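Semisard Tenants Union Questions Savings Claims Behind Lovinitz Storage Plan

SEMISARD, March 1, 2024 – The Semisard Tenants Union today asked the owners of the Lovinitz apartments to show their math before closing the basement storage rooms and sending residents to a paid self-storage site across town.

Management announced the change in January and called it a money saver for everyone in the building. The union has read the notice several times and still can't find the part where tenants save money.

According to the notice, the basement rooms cost too much to light, insure and keep clean. In their place, residents would get a "preferred rate" at the Cillero storage center. The notice doesn't say what the rate is, how long it lasts, or who decides when it goes up. It does say that spots are limited to 1,000 units. Lovinitz has 1,180 apartments.

"We were told this is a benefit," the union said in a statement. "Most benefits don't come with a monthly bill and a bus ride."

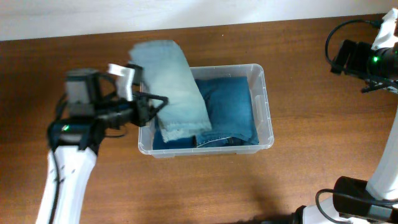
The union also doubts the claim that the rooms are barely used. Management says it checked them and found most of the shelves bare. Residents were never told when the check was done or what counted as bare. The union ran its own survey of the complex and received 2,528 replies from people living there. A large majority said they keep winter clothes, baby gear or tools downstairs and have no space for them in the apartment.

Then there is the question of what happens to the basement afterward. The notice speaks of "future resident amenities." Similar words were used five years ago about the old laundry room at the Pîrvu building, under the same owners. It was turned into 56 rented parking spaces, and the residents who had done their wash there are still walking two blocks to do it.

The union is asking for the cost records for the basement rooms, the full agreement with Cillero, and a written promise that rents will drop if a service included in the lease is taken away. It wants all of this before any locks are changed. Management has so far replied that it "values feedback."

The union will hold an open meeting in the Lovinitz lobby later this month. Management has been invited and hasn't said whether it will come.

About the Semisard Tenants Union
The Semisard Tenants Union represents renters in the Lovinitz and Pîrvu buildings. It is paid for by member dues and takes no money from landlords or developers.

Press contact: Semisard Tenants Union, media desk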